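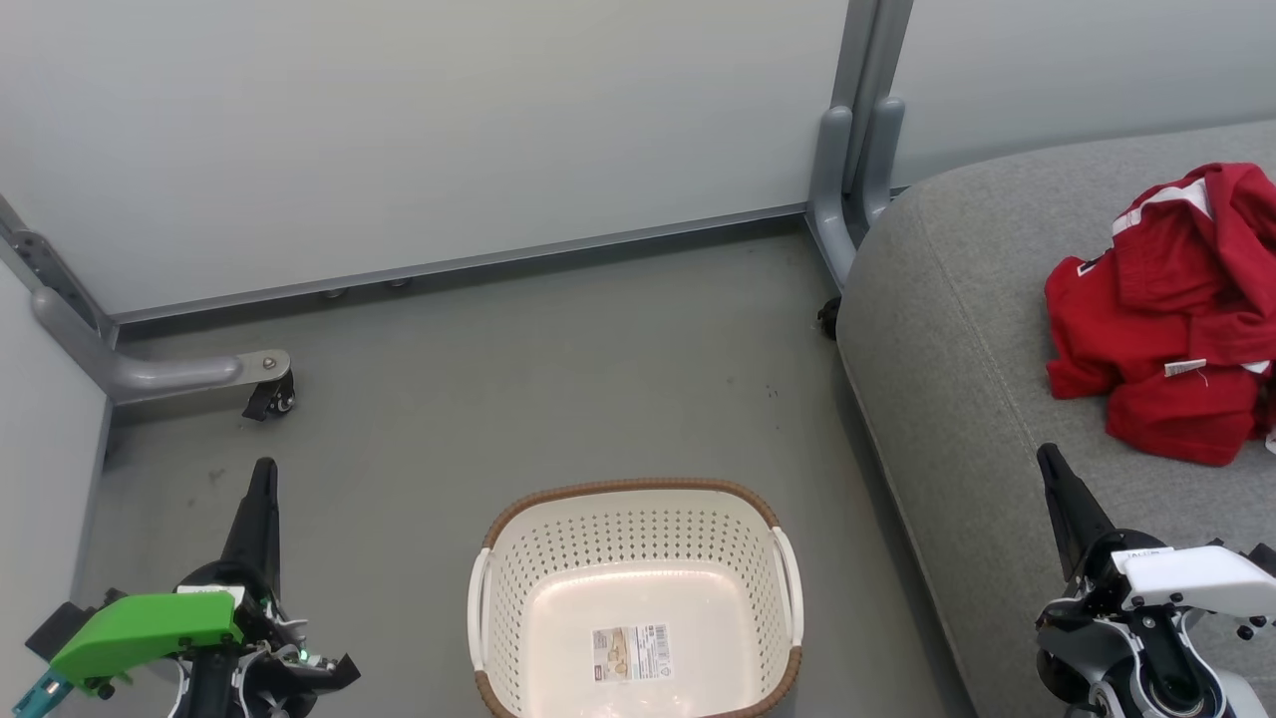 Long thread on the two-arm laundry build at the Gadbridge workshop. I've been posting parts of it all over the place, so from now on it goes here.

Both arms run off one controller now. The old setup had one each and they drifted apart after a few minutes. Rewiring took 9 evenings, most of it chasing a bad ground on the left side.

Joint code is a rewrite of something Uliana Didenko did for a plotter in June. I kept her homing routine and threw out my own.

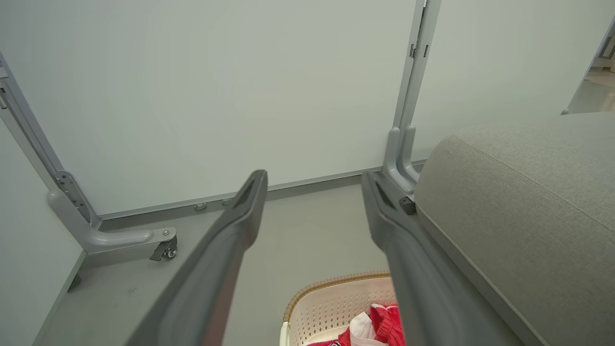

Finger tips are the third version. The first set was too blunt to get under a fold and the second set snapped at the groove. I made these longer, with an angled tip, and left the groove near the end. Opening is as wide as the slide allows. The job for now is red clothes and a plastic basket with small holes in the sides, and I want to be able to go down inside the rim without hooking it. Next print gets a thicker root.

Wrist camera settings, for the two people who asked: fixed exposure, auto white balance off. With auto on, red cloth came out a different color every time the arm moved.

Grip force is set by motor current. I logged 644 grabs to pick a threshold and it's still a guess on thick fabric. 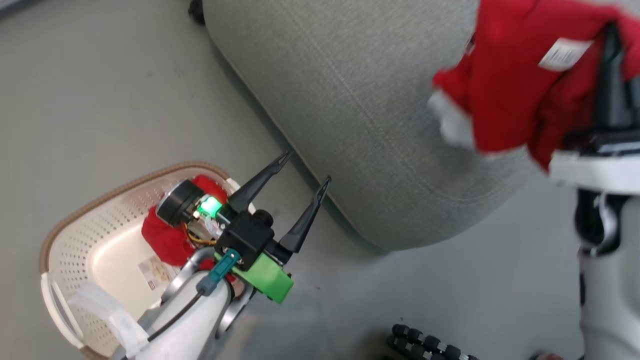 Rostyslav Zhuravel wrote back that I should stop tuning current and put a cheap force sensor behind one finger. He used one on the Udthorpe sorter and got 3,000 cycles before it went noisy.

Fair. I have a spare somewhere. It needs one more wire through the wrist and there isn't much room left in there, so the bracket has to be redrawn first.

Files for the tips go up once the root is fixed. Please don't print version two, it will break.

Parts list so far is 8 lines plus screws. I'll post it with the files.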